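README -- Fikard simulation cell, dining room setup
Part of the Itton household episodes

Contents of this file: how the cell is set up, how we keep it in order between recording sessions, and what to do when it misbehaves. For the format of the episode files please read the separate note in the docs folder.

1. What the cell is

Fikard is our name for one simulated robot with two arms, together with the room it works in and the machine that runs it. The release holds 752 episodes from this one cell. All were made in simulation. There is no physical Fikard, so nothing in this file should be used to wire or mount a real arm.

The robot is recorded from its own head camera. The room is a dining room with a kitchen counter, and the main work surface is the long wooden table. Objects on the table change from episode to episode, and so does the place where the robot stands. 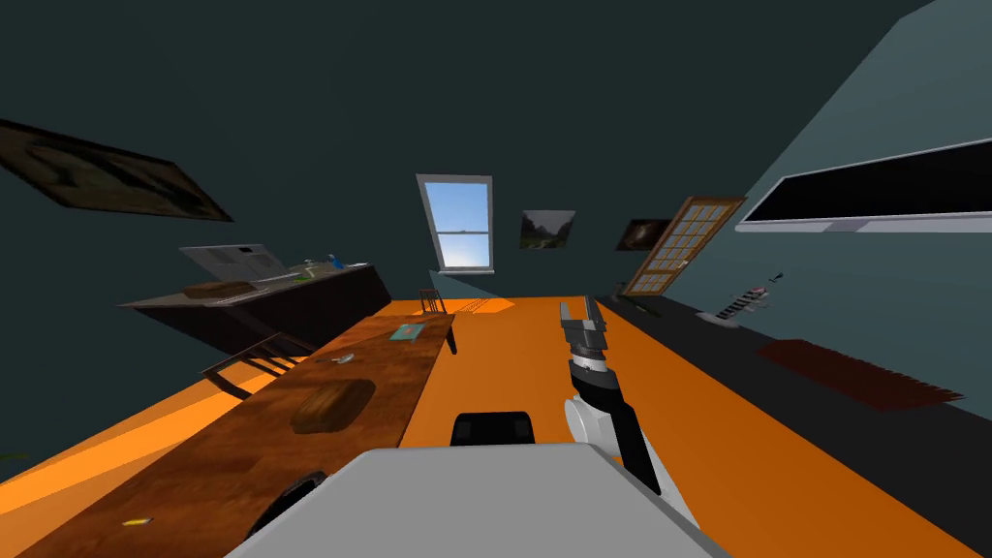
The base must be placed before the arms are enabled. If you do it in the other order, the arms keep the targets of the old position and the first seconds of the episode are lost. We lost a whole evening of work in this way in November, and since then the start script refuses to run if the base position is older than the arm targets.

2. Starting the cell

Start the Suvavier scene server and wait until it reports "room ready". It needs nearly 6 minutes on a cold start, and much less after that.

Load the room file. Do not load the object file yet.

Place the base with the place_base command. Check in the top view that no part of the body touches the table.

Enable the arms, left first. Both grippers should open fully and stay open.

Load the object file and let the objects settle. Some of them may roll or fall over during settling. This is permitted in our episodes and we do not stand them up again.

Run the short check (check_cell --quick). It moves every joint a little in both directions and compares the answer with the stored values.

3. Camera

The head camera follows the head, and the head has its own roll joint. In many episodes the horizon is therefore far from level. We have kept the roll as it was recorded and we did not rotate the pictures afterwards. The roll angle is stored for every step in the field head_roll, in degrees, so a user who wants level pictures can do this himself. Please note that the corners are lost when you rotate.

The robot's own body covers a good part of the lower view. A body mask is delivered for every episode. The mask is computed from the model, so it stays correct also when an arm passes in front of the body.

4. Regular care

A simulated cell also needs looking after -- it only gets dirty in a different manner. After long sessions the contact solver collects small errors, and a gripper begins to tremble when it holds something thin. We restart the scene server after every 92 episodes. This number comes from our own experience and has no deeper reason.

Before each session, compare the checksum of the room file with the one in the release folder. The texture files can be left alone, but the collision shapes of the table and the chairs must be the original ones. 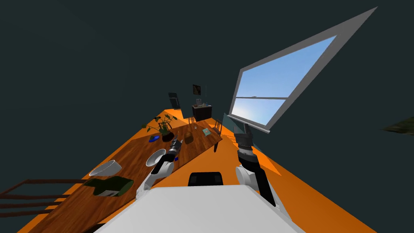 The two arms do not share one calibration file. The left arm was exported again after we corrected its elbow limit, and its file carries the ending _b. If you copy the right file over the left one, the cell starts without any warning, but reaches with the left arm will end too short. Episodes with this mistake were removed from the release.

5. Faults and repairs

Gripper does not close fully: delete the cached finger model and restart the server. Reloading the room is not enough.

Arm freezes in a raised pose: usually the controller has lost its clock. Stop the arm, set the clock again with sync_clock, enable it. Do not drag the arm by hand in the viewer.

Object falls through the table: the object was loaded before the room was complete. Begin again from the room file.

Camera picture is black in the first step: known, harmless, and marked in the field first_step_ok.

Body mask is shifted: the head was moved after the mask was computed. Run make_mask again for this episode only.

6. Known limits

Light comes from a fixed position and does not change over the day. Cloth is simulated with a coarse mesh and folds less softly than real cloth. In 2 episodes the audio track is present but silent; please ignore it.

7. Versions and contact

The current room file was prepared with the Kwofie exporter. Files from the older exporter will load, but the door is then missing its collision shape. Reports of errors are welcome in the issue list of the Itton repository. Please add the episode number and the output of check_cell.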